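Tile Care and Ordering: Frequently Asked Questions

Catov Tile Supply

How many boxes should I order?

Measure the floor, work out the area, and add 10 percent for cuts and breakage. If you are laying the tile on a diagonal, add 15 percent. Order it all at once if you can. Shades vary a little between production runs, and we can't promise that a box bought in the fall will match one bought in the spring.

Do you sell single tiles?

Yes, from open stock at the Sepp warehouse. We don't ship single tiles. They break too often.

Is the Imis range real stone?

No. Imis is porcelain with a printed surface. It doesn't need sealing and you can use ordinary household floor cleaner on it. The Vurkik range is natural marble and needs more care. If you aren't sure which one you have, look at an unglazed back or a cut edge. On marble the color and veining go all the way through. On porcelain the body is one plain color.

Does the grout need sealing?

Cement grout does. Epoxy grout doesn't. Wait until the grout has cured for the time printed on the bag, then put on a penetrating sealer with a small brush and wipe the extra off the tile within a few minutes. In a family bathroom you'll probably want to do it again every year or two. To check, put a few drops of water on a joint. If the joint darkens, it's time.

What color baseboard goes with a gray floor?

White is what most people buy. Black gives a harder line between floor and wall and hides mop marks better, though it shows dust and dried soap. With a patterned gray tile and a plain white wall, either one works. Bring a tile and a piece of trim together under the bathroom light before you decide – showroom lighting is much cooler than most homes.

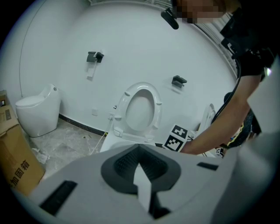 A customer wrote to us in March that we should also warn people about caulk. Her point was that a bead of white caulk under a dark baseboard turns gray within months, and that she would have bought color-matched caulk if anyone at the counter had mentioned it. We now stock it in black, charcoal and three grays.

Can I use vinegar on the floor?

Never on Vurkik or any other marble. The acid etches the polish, and the dull spots have to be ground out by a stone refinisher. On porcelain, a weak mix won't hurt the tile, but it wears down cement grout over time. A neutral cleaner is safe on both.

There is a white haze on my new tile. What is it?

Usually grout residue. Buff it with a dry cloth first. If that doesn't shift it, use a haze remover made for your type of tile, and test it in a corner.

How much does delivery cost?

Delivery is free on orders over $2,000. Below that it is a flat $186 within our delivery area. The driver brings the pallet to the curb and can't carry boxes indoors. A full pallet weighs around 3,000 pounds, so tell us ahead of time if your driveway is steep or unpaved.

Can I return unopened boxes?

Yes, within 4 weeks, with the receipt. Opened boxes and special orders can't be returned. Returns are taken at Sepp every day except Friday.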